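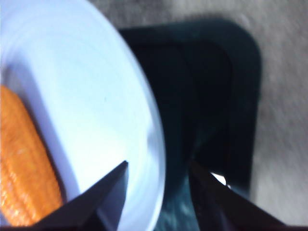
I bought the Padthorpe kitchen table in November 2023, after our old pine table became so weak in one leg that we had to put folded cardboard under it before every meal. I wanted a table which does not ask for much care. I also wanted a quiet color, and here I can say I am satisfied. A white plate looks very clean on it, and something strong like an orange corn cob gets all the attention, so the table stays in the background. My wife preferred the version in green, but it had a waiting time until February and we did not want to eat on our knees the whole winter.

The price was 3,137 crowns for the table, and delivery cost 972 crowns more. I think the delivery is expensive when you compare it with the table. The shop in Jalali Street offered to keep it for me if I came with my own car, but our car is small and the top does not fold. The two men who delivered it were polite and carried it to the second floor. They did not take the packaging away, which I expected for this money.

Assembly

The box contains the top, 4 legs, a bag of screws and one hex key. The instructions are only drawings, without words. Most of them are clear. The drawing for the cross bar is not clear, because it shows the bar from underneath and you do not see which side has the longer holes. I mounted it wrong the first time and had to take off two legs again. Please look at the holes before you start. After this I needed less than one hour, alone, on a blanket on the floor. For turning the table over you should be two persons.

The hex key is made of soft metal and its edges became round before I finished. I used my own key from a Cliler set, and with this one it was easy.

The top

The surface is gray with fine speckles, and I like it more than a plain gray. Crumbs are not so visible between breakfast and lunch. Coffee can be wiped off also when it is dry, with a damp cloth and a little dish soap. Beet juice left a weak shadow, which disappeared after I cleaned the place again the next day. I have not put a hot pan directly on it and I do not plan to try.

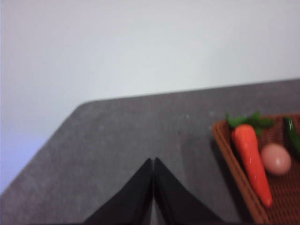
The gray top at the rounded corner, with the white wall behind.

The rounded corners were important for me. Our kitchen is narrow and everybody walks past the table to reach the balcony. With the old table I had a blue mark on my leg almost every week. Now I still bump into the corner sometimes, but it hurts much less. The curve is well made, and I found no rough place when I passed my finger over it.

Stability

If you tighten the screws again after the first month, the table stands well. Before that, it was moving a little when my son was erasing in his school notebook. There are small feet under the legs which you can turn, and our floor is not straight, so I was glad for them. One of them turns very hard. I wrote to the shop about it and they sent me a new one without discussion – it took nine days.

I sat before at the Bruneck table of my sister, which costs double. The Bruneck is heavier and you feel it when you lean on it. It has also a drawer for cutlery, and I miss a drawer. But for eating, homework and cutting vegetables I do not see so big a difference.
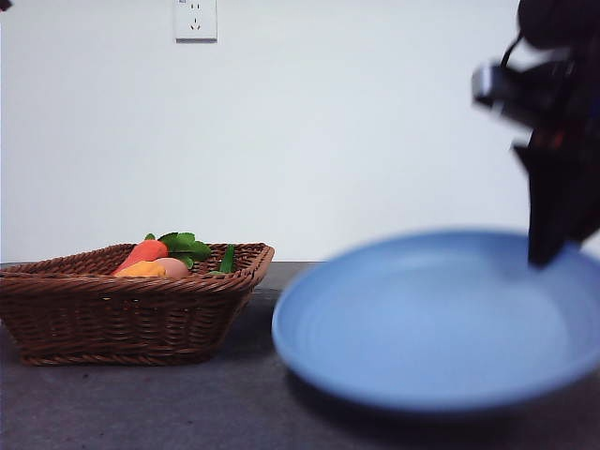
Žofie Procházka wrote to me under my first short review that she has the same table in the longer size, and that hers bends slightly in the middle when the family puts all the Christmas dishes there. She would buy the short one today, "and a folding table for the guests."

I cannot confirm the bending, ours is the short size and it is straight. For four people it is enough. With five, someone sits at the leg.

My rating is 3 stars and a half from five. I take away one star for the cross bar drawing and the soft key, and the half for the delivery price. If they add a drawer one day, I would like to know if it fits under the older model too.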